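**Incidencia:** desfase entre el mando del operador y el brazo secundario
**Entorno:** celda simulada de dos brazos, módulo de teleoperación Nilico
**Solicitante:** Socorro Bedoya, área de demostraciones, Flodorgate
**Prioridad:** media
**Estado:** en seguimiento

### Descripción

Durante la grabación de demostraciones por control remoto, el brazo secundario responde con retraso a los movimientos del mando izquierdo. El brazo principal sigue la mano del operador con normalidad. El defecto se presenta al aproximar la pinza a la herramienta y se acentúa cuando ambos brazos trabajan próximos entre sí. De las 72 demostraciones de la tanda de noviembre, 33 fueron rechazadas por el validador con el aviso «trayectoria discontinua».

### Actuaciones

1. Se reinició el servicio de mandos y se repitió la calibración de reposo. Sin cambios.
2. Se intercambiaron los mandos. El retraso permaneció en el brazo secundario, por lo que se descarta una avería del mando izquierdo.
3. Se revisó el filtro de suavizado. El brazo secundario conservaba el perfil Turcotte, con una ventana de alrededor de 4 muestras; el principal utiliza el perfil Pevthorpe, con una ventana de 2.
4. Se asignó el perfil Pevthorpe a ambos brazos y se solicitó al área de demostraciones una nueva tanda corta.

### Respuesta de la solicitante

La señora Bedoya comunica que el retraso ha disminuido de forma apreciable - el operador ya no necesita detenerse a esperar al brazo -, pero que persiste un pequeño salto al cerrar la pinza. Solicita que no se cierre la incidencia.

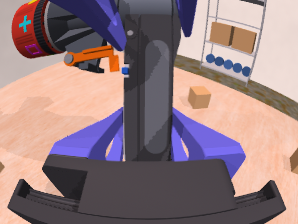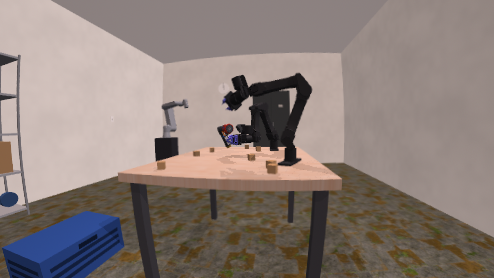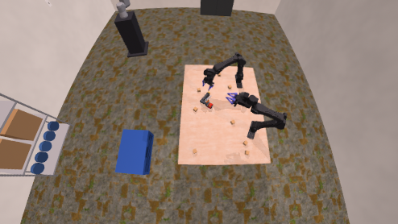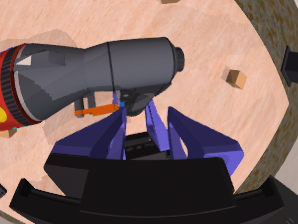 El salto al cierre se atribuye, de manera provisional, a la escala del gatillo, que no se modificó al cambiar de perfil. Un recorrido mínimo del gatillo produce un cierre excesivo de los dedos, y el operador lo compensa con un giro de muñeca que queda registrado como parte de la demostración. Para las pruebas se tomará como referencia la pieza naranja de la herramienta: en la última vista, la punta del dedo izquierdo se encuentra junto a su extremo derecho, posición en la que cualquier salto se aprecia con facilidad en la cámara de muñeca. Los cubos no intervienen en esta comprobación y no deben desplazarse de la mesa.

### Pendiente

- Ajustar la escala del gatillo en el perfil Pevthorpe y documentar el valor anterior.
- Repetir la aproximación con cada brazo por separado y, a continuación, con ambos a la vez.
- Confirmar con el área de demostraciones si las trayectorias rechazadas se regraban o se excluyen del conjunto.

La incidencia permanece asignada al segundo nivel de soporte hasta recibir los registros de la nueva tanda.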